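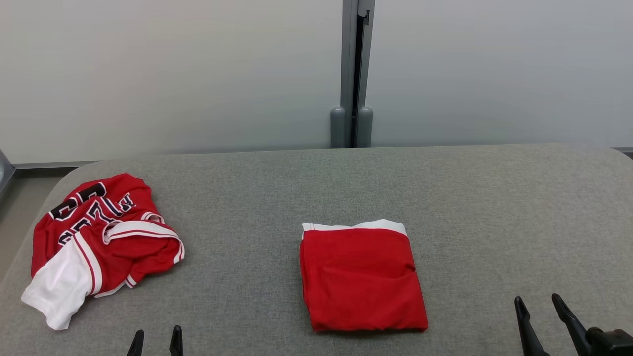 Step 2: Sort before you wash

Check the care label first. Jerseys with printed numbers go inside out, in cold water, on the gentle cycle. Keep red and white pieces apart from plain whites for the first four washes. Skip fabric softener, as it leaves a film on mesh. 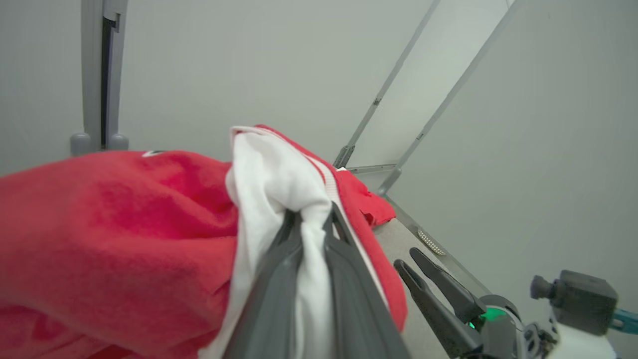 Red fabric with white and a striped trim

Step 3: Dry

Hang in the shade, or tumble on low. Iron around the print, never over it. Stains older than a day need a 30-minute soak in cool water first.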